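Section 11: Recording a Live Set to the Internal Drive

The Ellier stage piano can record a full performance to its internal drive while sending sound to the main outputs. Keyboard, microphone and line inputs are stored on separate tracks. Read Section 2 (Audio Connections) before you begin.

Preparing the instrument

1. Turn the main volume all the way down.
2. Connect the vocal microphone to MIC 1. If the microphone needs phantom power, press and hold MIC POWER until the light turns amber.
3. Connect the bass or other line source to LINE IN.
4. Turn on the instrument and wait for the home screen.
5. Press REC SETUP. The free space on the drive is shown in minutes.

Caution: Do not connect or disconnect a microphone while phantom power is on. The resulting pop can damage speakers and hearing.

Setting levels

6. Ask each player to perform the loudest passage of the set. In jazz work this is often the last chorus of a solo and not the opening theme.
7. Adjust each TRIM knob so that the meter peaks just below the red segment.
8. Play a chord with the damper pedal held down and check the keyboard meter again. Grand Piano patches peak higher with the pedal down.

Note: TRIM affects the recording only. Stage volume is set with the FADER knobs.

Recording

9. Press REC once. The button flashes and the instrument is in standby.
10. Press PLAY. The button stays lit and recording begins.
11. To mark the start of a new tune, press MARK. Up to 80 markers can be stored in one recording.
12. Press STOP after the last note has died away, then wait for "Saved" to appear.

Caution: Do not turn off the power while "Writing" is displayed. The whole recording may be lost.

Naming the file

New recordings are named SET followed by a number. To change the name, select the file, press EDIT, and turn the data wheel to choose each letter. Press ENTER to store it.

If recording stops by itself

The drive is full or the file limit has been reached. Error 1352 means the drive could not keep up with the incoming audio. Copy your files to a USB drive, then format the internal drive as described under Maintenance.
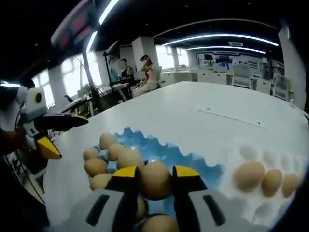

Formatting erases all recordings and markers. User patches are kept in separate memory and are not affected.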